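April, visit notes, written up at the kitchen table after supper

Back from the open day at Plisholm and I want to get this down while I still have it straight, because by tomorrow I'll only remember the biscuits. (They were very good biscuits, Alhassan brought them.)

Start was supposed to be 10:30 and was more like 11. Sushil Nigam did the talking and most of the showing, and he's a lovely patient explainer, the kind who hands you the tool before he's finished his sentence. The Pilby grippers are hand-held, you just work them over the table as if they were your own fingers, and every session gets saved as an episode for the Hurnier people to train on. They had 2182 good ones at the start of the month and 2541 by this morning, so they've been busy! The table is set up like a home, with a checked cloth and ordinary household bits, and I liked that much better than the colored blocks we've been using at our place.

First up was soft things, over the white-walled box.
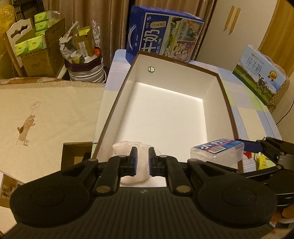
Ribbed fabric in the box, fingers just above it. Second gripper at right.

I had a go at this one myself and was hopeless for the first few tries. You want to come down steeper than feels natural and close late. Sushil says everybody pinches too early and gets a fold the size of a fingernail, and sure enough that was me. Using two grippers together is a different skill again, a bit like learning to eat with your other hand, and I kept forgetting which one I was supposed to be watching.

After the break we moved on to small cartons and tubes, with other odds and ends left lying close by on purpose. An upright carton is meaner than it looks. If one pad touches before the other, the whole thing wants to lean away from you, and then you end up chasing it across the cloth
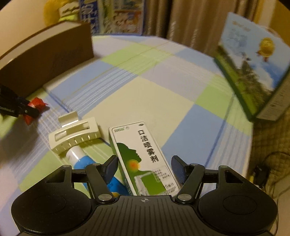
and the temptation is to squeeze harder, when the better cure is to stop, shift your wrist over, and let the second pad catch up. I asked whether they throw out the episodes where that happens. They keep them if the person recovers, and tag them separately. There are 690 tagged so far. I'd like us to copy that, we've been deleting ours and I feel a bit sick about it now.

To follow up:
- ask Sushil for the tag list, he offered
- find out what they use for pads, ours wear shiny
- get a proper tablecloth, creases and all
- 7 of us want to go back for the summer session, need to tell Alhassan
- return the pen I walked off with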